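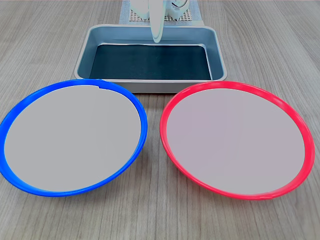

Figure 7.1 A gripper over a metal tray, with a blue-rimmed and a red-rimmed dish in front.

Introduction to Robotics > Unit 3: Robots at Work > Chapter 7

Posted in September by Esther Bakilana

Chapter 7
Going to See a Robot Work

Before you open your notebook to the first worksheet, think back to the last time you watched somebody clear a table. They reached, they grabbed, they set things down, and they were probably talking the whole time. You didn't find it impressive. By the end of this chapter I hope you will!

So far in this unit you have read about joints, motors and control loops, and you have solved plenty of problems on paper. Now we go and visit. This chapter follows one open day from the first phone call to the write-up, and along the way you will learn how to watch a demonstration the way an engineer does. It's a skill, and like sketching or soldering it gets better with practice.

The open day in question was held at the Rerano workshop, where the doors stood open from nine until four and more than 200 people came through. Some were students your age. A good many were parents who had come for the coffee and ended up asking the hardest questions in the room. The big machines were downstairs: the Delport palletizer, which stacks sacks of feed, and a painting line with its own viewing window. Upstairs, on ordinary tables, were the small arms, and that is where most of our time in this chapter will be spent.

Why the small ones? You can stand right next to the work. On a tabletop you see the finger and the thing it is reaching toward in one glance, and you can follow a motion from start to finish without walking anywhere. The parts are simple enough to draw, too (you will draw them in Section 7.3, so sharpen a pencil). 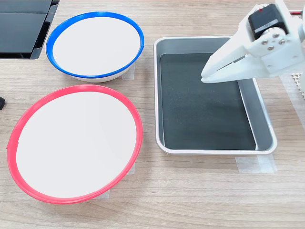
RERANO, September

The morning session upstairs began with a short talk and then went straight to the tables. Look at how the workplace is laid out in Figure 7.2. The tray and both bowls are held with strips of tape, and the two rims are different colors, blue and red. A fixed layout is one of the oldest ideas in automation. If an object's place is known ahead of time, the robot has one less thing to find out, and the people running it can repeat a trial and compare the results fairly.

Now look at the gripper itself. Two fingers, close together, pointing down toward the dark mat. A black servo is mounted on top, and four screws sit on the bracket below it. With a hand that simple, a huge amount depends on the angle of approach, and we will spend all of Section 7.2 on that one topic. It's my favorite part of the book.

One visitor's log from that day runs to 118 lines, and we have reprinted a page of it at the end of the chapter. Read it closely. The writer notes the time, the task, what the arm did first and what the operator said, and keeps guesses in a separate column. Your own log should do the same.

In this chapter you will

- plan a visit and write three good questions before you go
- keep an observation log during a demonstration
- sketch a gripper and label its main parts
- compare a tabletop arm with a large machine such as the Delport

Words to know: workspace, fixture, end effector, approach angle, trial, operator

Getting started. Work with a partner. Put two bowls and a baking pan on a desk, tape them down, and move a dozen dried beans from the pan to the bowls using only your thumb and one finger. Then do it again with your elbow resting on the desk. Write down what changed. You have 90 seconds for each round, and yes, spilled beans go in the log!

Mugo & Gruden Schoolbooks | Contact the editors | All rights reserved | Back to top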